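Robotic cloth handling

Robotic cloth handling is the branch of household automation concerned with grasping, spreading and folding fabric. It remains less developed than the handling of rigid goods. A cloth has no fixed shape, and a fold can conceal both its edges and its corners.

Much of the work is done in simulation, where a gripper can repeat a task 1,000 times without wear.
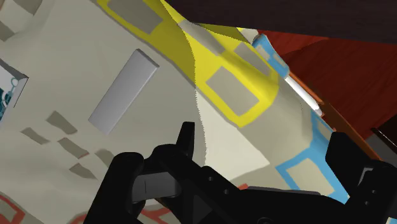
Results vary with the starting state. In the Brondedum trials, run by Sudheer Ramasamy, a simulated arm made 3,184 attempts to flatten a crumpled cloth. Patterned fabric was harder than plain – printed borders were often mistaken for real edges. Transfer to physical machines is limited, and no general-purpose home system is in regular use.

This site uses cookies. Accept | Settings

Comments (2)

Drandurier: Does the trial count include failed grasps?

Imudum: Mine still can't manage a dish towel. Ten tries, then I folded it myself.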